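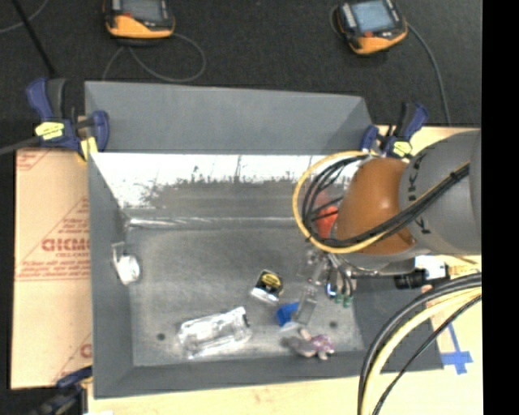 Vosley (picking software)

Vosley is a software package for bin picking, the everyday name for the job of having a robot arm reach into a container of mixed items and take them out one at a time. It covers the whole path from a camera image to a finished arm motion, and it is used mostly in laboratories and in small sorting cells where the items change from day to day and it would be a great deal of trouble to teach the robot each one by hand. The package is developed at Nirbridge, a software firm in the town of Hindum, and takes its name from the street where the firm had its first workshop.

Background

Early bin picking programs were written for factories, and factories are kind to software. The parts are all alike, their exact shapes are on file, and the main question is which way each one is facing. Household goods, toys and packaged foods are a different matter altogether. A metal bin might hold a plush toy beside a bright blue block, with a long clear package lying close by, crinkled and full of glare, and there may be no stored model for any of them. Vosley grew out of an attempt to handle that kind of mixture with one program and one set of settings.

The first version was released in July 2014. It could plan only straight-down grasps and stopped to ask the operator for approval before every move, a habit some longtime users remember fondly and have left switched on ever since. Angled approaches came with version 2, along with a rewritten motion planner and a much friendlier setup screen.

How it works

A picking cycle begins with a fresh image of the bin. The perception module compares it with a stored picture of the same bin when empty, marks everything that seems to be an item, and tries to draw a border between one item and the next. It makes no attempt to name what it finds. A shoe and a loaf of bread are treated as two lumps of a certain size with a certain amount of room beside them, and for the purpose of picking them up this is usually enough to be going on with.

The grasp module then proposes a large number of hand positions and gives each one a score. The score rises when the item is near the top of the pile, when the surface looks even, and when there is space for the fingers to come down on both sides. It falls near walls and corners. Users can change the weight given to each of these, and the manual (a long one, and pleasantly written) suggests changing only one at a time and keeping a notebook.

Last comes the motion planner, which looks for a path for the whole arm and the things attached to it. The best-scored grasp is tried first. If no safe path can be found, the planner moves on to the next grasp in the list, and so on down, until it finds one that can be reached or runs out of candidates. On the computer recommended by Nirbridge, a full plan takes 215 milliseconds on average, with crowded bins taking a good deal longer than sparse ones.

Shiny and see-through things

Reflections are the oldest complaint in the Vosley user forum, and they are likely to be the last one answered. Bare metal returns light unevenly. In the bin at the top of the page, a bright white strip runs along the inside of the back wall and fades raggedly into dull gray, and a bright patch of this sort can be mistaken by a program for the edge of an item. Vosley deals with fixed reflections by means of a wall mask, drawn once during setup, inside which a bright region has to rise above the surface of the wall before it will be counted as anything at all. The mask has a drawback, and users should know about it: a thin, pale item leaning flat against the wall may be passed over.

Clear plastic asks for a different approach. Depth readings taken through it often belong to whatever is underneath, so the program fills in missing or doubtful readings from the outline of the glare and then lowers its own confidence in the result. A grasp on a clear package will therefore tend to be chosen later in a run, when the easier items are gone and there is more room to miss.

Cables and hoses

Motion planners are very good at keeping track of metal links and rather poor at keeping track of anything that hangs from them. Cables and hoses can loop well outside the arm, and where they go depends on how the wrist is turned. Vosley wraps each one in a soft envelope, a padded shape that swells and shrinks with the joint angles. The planner lets the envelope brush the rim of the bin at low speed but will not let it be pinched between the arm and a wall.

Envelopes are measured in a short routine in which the arm is led through a series of poses while the operator traces the outer curve of each loop on the screen. People skip it, which is understandable at the end of a long day of mounting hardware, and many of the stopped cycles reported to the forum can be traced back to an envelope left at its default size.

Bin calibration

The planner trusts the bin to be where it was at setup. Clamps at the corners are a common way of holding it to the work surface, and users often add tape marks on the table as a quick check by eye. The software has a check of its own, called the nudge test, which looks for fixed features of the bin, such as drain holes or a crease in the floor, and pauses the program if they have shifted. A paused program can be resumed after a new calibration without losing the run log.

Testing

Nirbridge tests each release against the Fernandes set, a collection of recorded bin images kept in Hindum and shared with outside users on request. The set holds 1245 images, of which 481 contain at least one transparent or mirror-like item. Scores for the shiny portion are given separately, a practice begun after users pointed out that a good overall figure could hide a rather poor one. Recorded images can test only perception and grasp choice, of course, and motion planning is tried out on a real arm before a release goes out.

Related articles
Bin picking
Grasp scoring
Hand-eye calibration
Fernandes set
Soft envelope (motion planning)
Nirbridge

Home Contents Topics Index Search Help

Last updated March 15, 2018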